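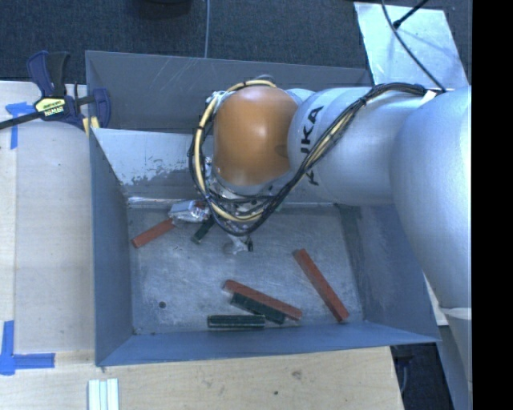
铁箱的事我拖了整整一个夏天，这周总算开始动手了。长条块先倒出来，红的绿的一起，再慢慢分。开一条串，想到哪儿写到哪儿，估计会很长，嫌吵的朋友先静音我哈哈。

---

先交代一下来路。我们搬到 Cledville 之后，隔壁楼的 Oksana Pasichnyk 要清储藏间，问我要不要一批旧积木，说是她家孩子小时候玩的，现在孩子都去外地念书了。我说要要要！嘴比脑子快，一向如此。

---

结果她推着小车来的。小车！我以为是一个鞋盒的量。袋子、布包、饼干罐，还有那只灰色的大铁箱，全堆在我家门口，我老公开门的时候脸上的表情我到现在都记得。

---

那是五月的事。然后它们就在走廊里待着，待到我每天绕着走都绕出肌肉记忆了，半夜去厨房倒水都不会踢到。

---

为什么现在才弄呢，主要是我妈下个月要来住，走廊那头就是她的房间，总不能让老太太也练肌肉记忆吧。

---

先说铁箱。这箱子我越用越喜欢。灰扑扑的，底上全是划痕，一道一道发白，左边靠下还有个小圆孔。我第一天还想着要不要打磨一下，摸了半天，算了，又不扎手，就让它这样。

---

那个小孔我研究过很久。Oksana 说她拿到的时候就有了，她也不知道干嘛用的。我女儿坚持说是给蚂蚁进出的门。行，那就是蚂蚁门，我们家现在都这么叫它。

---

铁箱的缺点也有：吵。往里扔一块，整栋楼都知道你在收玩具。我后来学乖了，手伸到底再松开，或者先垫一条旧毛巾。晚上八点以后垫毛巾是我家新规矩。

---

有人问为什么不直接买那种塑料收纳盒。买了呀！我买了 Prandex 的，带盖子，可以叠的那种，叠起来是真的漂亮。可是整理的阶段你需要一个敞口大的东西，能把胳膊整个伸进去翻，深盒子加盖子只适合"已经弄好了"的东西。

---

所以我现在的办法是，铁箱当工作台上的"中转站"，Prandex 的盒子当终点站。倒进铁箱，摊开，挑，挑完的进盒子，剩下的再倒下一批。

---

工作台就是那张浅色的木头桌子，平时吃早饭也是它。铁箱放正中间，两边留出地方。吃早饭的时候全家就在边边上挤着吃，我老公已经对着铁箱吃了好几天燕麦了。

---

一次别倒多！这是我吃过亏的。第一天我兴致上来，两个布包一口气全倒进去，堆得像座小山，翻一块掉三块，弄了一下午，脖子疼，东西还是混的。

---

后来我改成每次只放一点点，箱底大半都露着。看着好像效率低，其实快很多，一眼就知道哪块该拿，拿完就有完成感，我这种人特别需要完成感。

---

说说分类。网上那些教程一上来就让你按颜色、按形状、按大小、按套装分，我看着就想把电脑合上。我这批大部分是长条的，颜色里红和绿最多，那就先红一边绿一边，别的等会儿再说。

---

红的那种我叫它"砖红"，有点偏橘，我女儿说是番茄汤。绿的很深，我觉得像腌黄瓜，我老公说像老式台球桌。一家三口三个频道。

---

深绿这个颜色有个麻烦，傍晚光线一暗，混在灰箱子里特别容易漏。红的你想漏都难。所以我现在是白天找绿的，晚上找红的，听着很傻，但管用。

---

对了，还有塑料袋。每个包里都会跟着滚出来那种皱巴巴的透明小袋，亮亮的，反光反得人眼花。你以为是空的，捏一下，里面可能还真有东西。

---

我前天就差点扔掉一个，捏的时候觉得有点硬，打开一看，一颗小小的弹珠，还有一张折了四折的纸条，写着一串俄文还是乌克兰文，我看不懂，拍给 Oksana，她回了我一长串笑哭的表情。

---

原来是她儿子七岁的时候写的"宝藏，不许碰"。她让我把纸条寄给他。我说当然！已经装信封了，弹珠也装进去了，信封鼓鼓的，不知道邮局会不会说我。

---

从此透明袋我一个一个捏过才扔。建议各位也这样，别人家的旧东西里什么都可能有。我还捏出过一颗纽扣、半块橡皮、一个非常小的塑料恐龙（女儿当场没收）。

---

中场休息，去煮个面。

---

回来了，面煮糊了，没关系。继续。

---

有朋友私信问怎么清洗。我的做法很笨：软布拧到很干，一块一块擦，擦完摊在旧床单上晾着。没泡水，也没用什么喷雾。旧东西我不确定是什么涂层，宁可慢一点。

---

缝里的灰用旧牙刷，干刷就好。有几块上面粘着贴纸的残胶，我试了食用油，抹一点等一会儿再擦，下来了，但后面得再擦一遍去油，不然滑溜溜的，小孩一拿就飞出去。

---

真的会飞。飞进了我的面里。（不是今天这碗，是昨天那碗。）

---

铁箱本身我擦了两遍。第一遍抹布黑得吓人，第二遍就还好。那些划痕里头的颜色擦不掉，也不想擦了，跟旧砧板似的，有点年纪的样子。

---

木桌要垫东西！这一条请抄下来。铁箱的底边比你想的硬，我第一天直接拖过去，桌面上多了一道浅浅的印子。老公装作没看见，我也装作没看见，我们的婚姻就是这样维持的。

---

现在底下垫毛毡的那种小圆片，超市卖的，本来是贴椅子脚的。贴在铁箱四个角上，推来推去都没声音了。

---

下面讲讲我最纠结的部分：留多少。

---

全部数完是 145 块。（数到一半女儿来问我问题，我从头来过，两次。）对一个小孩来说太多了吧？可是你要搭高楼的时候又永远不够，这是积木的宇宙定律。

---

我问了楼里家长群，群里平时安静得像没人，结果这个问题一抛出去聊到半夜。一派说留一半收一半轮着玩，一派说全留全摊开，孩子自己会挑。还有一位家长说她家的全拿去垫花盆了，我觉得她也是个人才。

---

最后我选了轮换。常玩的一盒放在客厅矮柜，其他进 Prandex 放衣柜顶上，过一阵换一换。女儿听完很严肃地问："那上面的会不会寂寞？"我说它们有很多朋友在一起。她勉强同意了。

---

矮柜那盒我放了红绿各一些，加上几块形状怪的。怪的一定要有！拱形的、缺角的、谁也不知道原来属于什么的，小孩最喜欢这种，我观察过，每次都先抢怪的。

---

说到怎么玩，Oksana 教了我们一个她家的玩法，叫 Skondunura，我问她什么意思，她说没意思，是她女儿小时候胡乱喊出来的词，后来就变成游戏名了。

---

规则是这样的：一个人拿红，一个人拿绿，轮流往上搭，可以横着可以斜着，但新放的一块必须碰到对方的颜色。谁弄塌了就要大喊 Skondunura，然后去给大家倒水。

---

我们家现在水喝得特别多。

---

斜着放是精髓。横平竖直谁都会，两块斜斜地贴在一起还能站住，那个紧张感！我老公一个平时开会都能睡着的人，搭这个搭得手心冒汗。

---

还有一个五岁以下版本：不比高，只比长，在地上排成一条，红绿红绿接过去，从客厅一直接到厨房门口。缺点是晚上忘了收你会踩到。我踩了。没有穿拖鞋。不想多谈。

---

这也是我喜欢敞口大箱子的原因之一，收的时候不用对准。我们家收玩具是放歌收的，一首歌放完必须进箱。进箱就行，歪着斜着叠着都行，不要求整齐。我要是要求整齐，这活儿就全归我了。

---

之前试过贴标签，每个格子贴一张小图，红块放这里，绿块放那里。坚持了十天吧，第十一天标签都被撕下来贴到猫身上了。猫没有意见。

---

现在的规矩就剩两条：地上不留，食物不进箱。第二条是因为我在一个布包底下发现过一块饼干，年代不可考，Oksana 看了照片说"不是我们家的牌子"，那就更可怕了，那是谁家的。

---

刚刚有人问那个铁箱多大，能不能放衣柜。放不进去的，至少我家衣柜不行。我打算整理完把它留在阳台，春天种小葱。底上反正有个孔，正好漏水，蚂蚁门变排水口。

---

女儿反对。她说蚂蚁怎么办。谈判中。

---

补一个预算，有人关心这个：积木零元，铁箱零元，毛毡片很便宜，收纳盒比较贵一点，另外我请 Oksana 吃了一顿饭，还烤了一盘核桃酥送过去。核桃酥烤焦了一角，我把焦的那几块留给自己人了。

---

她跟我说，其实她那天推着小车过来，路上差点掉头回去。舍不得嘛。她说每一块都认得，哪块是被狗咬过的，哪块是从楼梯上滚下去砸过她婆婆脚的。

---

我听完回来就把有牙印的那块找出来了，是真的有！浅浅的一排。本来归在"有点旧考虑送走"那堆，现在放在矮柜最上面，女儿给它起名叫"狗狗块"。

---

所以我又多问了一句，有没有想留几块自己收着。她想了一下，要了两块，一红一绿。我用那种包礼物的纸包了给她，她说太夸张了，但是拿得很紧。

---

好，不煽情了，说点实际的。如果你也接手了一大堆别人的旧积木，我的顺序是这样的，仅供参考，你家情况你最清楚：

- 先捏一遍所有小袋子，确认没有宝藏
- 敞口的大容器放桌上，底下垫东西
- 每次倒少一点
- 先分颜色，分完再看形状
- 擦，晾，隔天再装盒
- 给原主人留个挑几块的机会

---

不需要买的：积木专用清洁剂、分色托盘、那种带轮子的积木车（我差点下单，老公把手机拿走了）。需要的：一块旧床单，一个耐心比你好的人坐旁边聊天。

---

耐心比我好的人目前是我女儿。她能一个人对着铁箱坐半个多小时，一块一块往外拿，每拿一块跟我汇报一次。"红的。""嗯。""绿的。""嗯。""还是绿的！""哇。"

---

我这条串没想到转这么多，Oksana 所在的那个邻里互助群有 1,694 个人，她把链接丢进去了，然后我手机就开始震。大家好，欢迎来看我擦积木。

---

回答几个问的人多的：

问有没有漆味，没有，放了很多年了，只有一点柜子味，晾两天散掉了。

问给多大的孩子玩，我家是快上小学的年纪，更小的宝宝我没经验，不敢乱说。

问卖不卖，不卖，谢谢！

---

问能不能分几块的那位，私信你了。我这边确实有一小包颜色不成套的，蓝的黄的，形状也对不上，想找个去处。画画班、手工课都可以，带走就行，不用给钱，给我女儿一张画就好。

---

还有人问我为什么不把红色和绿色分开装盒，反正都分出来了。我试过！分开装了两天，女儿自己又全混回去了，理由是"它们玩到一半"。我能说什么。

---

那分颜色还有没有意义呢？我觉得有的，分的时候顺便就把每一块看过一遍了，有裂的、有毛边的都挑得出来。分完再混，我也认了。

---

毛边的处理：最细的砂纸，轻轻带两下，摸着顺手就停。我一开始磨上瘾了，磨出一块明显比别人瘦的，现在它在 Skondunura 里人人抢着不要，因为一放上去准塌。

---

记一笔给以后的自己看：2025年10月，走廊终于能直着走了。剩下最后一个饼干罐没开，盖子锈住了，明天借把钳子。

---

更新：钳子没用上，老公拿勺子柄一撬就开了，得意了一整晚。罐子里是一些特别小的积木，颜色淡淡的，底下垫着一张旧公交车时刻表，字都快看不清了。

---

时刻表我也拍给 Oksana 了，她说那是她上班坐的线，早就停了。她说她以前每天赶这班车，口袋里总会摸到一块积木，不知道谁塞的，到了单位就摆在桌上，下班再带回来。

---

小积木我没跟大的混，单独放了一个小盒，盖子上用马克笔写了 Pasichnyk。女儿在旁边添了一只蚂蚁。

---

今天先到这儿，桌子要腾出来吃晚饭了。铁箱挪到窗台底下，里面还剩几块没擦完的，明早接着弄。要那包蓝黄积木的朋友记得回我私信，写一下哪天方便来拿～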